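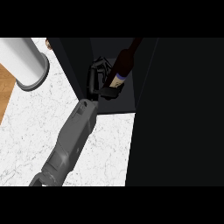

Fuchs said in a reply to the tender notice that a budget line for arms with no line for spare fingers would be short before the first year was out. The firm asked that grippers be priced apart from the arms they bolt to, and Plalora has now done so.

The revised equipment plan, out in November, covers 4 arms for the Cedbridge site, where mixed bottles and jars are to be put away in closed storage. It sets aside 1500 dollars per arm each year for finger links, pads and fasteners. Simulation comes first. No hardware order will be placed until each short-listed gripper has been run through 200 trials in a rendered kitchen, with the cabinet and goods modelled to size. 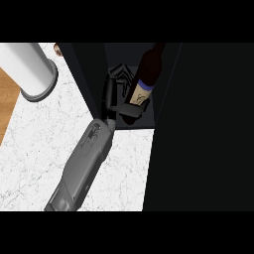

Purchase cost is split into three parts under the plan: arm, gripper and integration. Bidders must quote each part on its own, and a bundled price will be sent back. Clearance is scored as well. With the wrist at the mouth of a cabinet and the fingers closed on a tilted wine bottle, the width of the gripper matters as much as its rated load, and a bulky hand may rule out a cheaper arm. Bidders are to state the smallest opening their gripper can work through – measured with the fingers spread.

Prunura will supply the simulation licences. These are charged to the planning budget and stay off the capital account. A reserve of 10 per cent is held against changes to the mounting plates.

Leasing remains open for the arms only. Grippers will be bought outright, as wear parts fall outside the lease terms on offer.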